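Rillorstead 郡议会放宽持刀条例,警长说不执行?

楼主:brukow_27
发表于 Feb 16, 2019

昨晚去旁听了郡议会。新条例把公共场所可携带刀具的刃长上限放宽了,下月生效。警长 Osvaldo Lacerda 当场表态,说州法没改,他的人照旧按州法办。议员 Marlene Godoy 回他:条例是议会表决通过的,警长没有挑着执行的权力。

请愿书交了827个签名,门槛是2,000,差得远,可议会还是把它列进了议程。我觉得程序上就有问题。
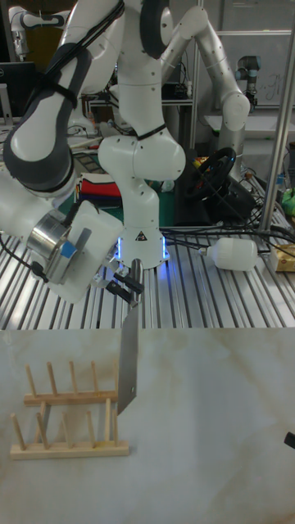 另外,条例里“工作用途”四个字没有定义。厨师下班带刀回家算不算,钓鱼的算不算,全看当班警员怎么理解。想听听大家的看法。

2楼:Fornent老住户
程序没问题。2,000签名是强制列入议程的门槛,不够数的话议员自己也能提案。这次是 Godoy 提的,签名只是附件。

3楼:mzupan
我在餐馆干了8年,每天背着刀包坐公交,被拦过两次,都是解释几句就放行。条例写清楚对我们是好事。警长那番话我听着像在拉票。

4楼:河边钓鱼
不同意楼上。州法高于郡条例,警长按州法办没错。真出了事,法院看的也是州法。

5楼:Fornent老住户
回4楼:州法第二款允许各郡自行规定刃长,你把全文找来看看。

6楼:brukow_27
签名的事我搞错了,谢谢2楼。不过“工作用途”没定义这一点我还是坚持,已经给 Godoy 办公室写了信。

7楼:Vanderleia M.
议会法律顾问 Quintana 在会上讲过,定义会放在实施细则里。细则什么时候公布他没说。

8楼:河边钓鱼
查了,第二款确实有授权,但限于“不低于州标准”。放宽算不算低于?我看算。

9楼:mzupan
那就等细则吧。我刀包照背。

10楼:Tuncer路口
下次公开听证在27号,要发言的得提前到秘书处登记,每人限时三分钟。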